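Simulated clutter is worth the trouble

Most manipulation papers still report one success rate from one tidy simulated room. I think that number should be retired, or at least printed next to a second one taken with the camera mount rotated and the decor left in.

Our group ran the comparison in March. The Trolach policy was trained on level views of plain rooms, then evaluated for 60 episodes under each of three conditions: plain, decorated, and decorated with a tilted view. The drop from the first condition to the second was small. The drop to the third was large enough that Najwa Aoun reran it with new seeds before she would put it in the table. 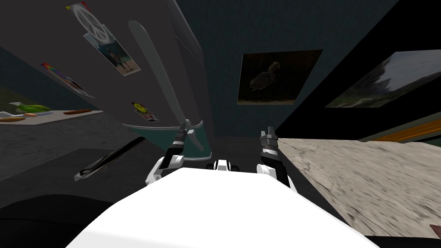

Tilted-view condition, decorated room, both grippers pointing up.

Posters, paintings and a textured countertop have no bearing on the grasp. A policy that reads arm position from its own joints should tolerate them. Ours leaned on the direction of the walls to judge height, and two of the three ablations point the same way.

Anas Bataineh objects that no real robot will see a room at that angle, so the test penalizes a case outside the task. I disagree. Mounts slip and torsos lean, and a steep angle exposes a dependence that a slight one hides inside the noise. Training on random tilts may well fix it, at the cost of longer runs. What I would not accept is fixing it by leaving the condition out of the benchmark, as the current Endinach protocol does.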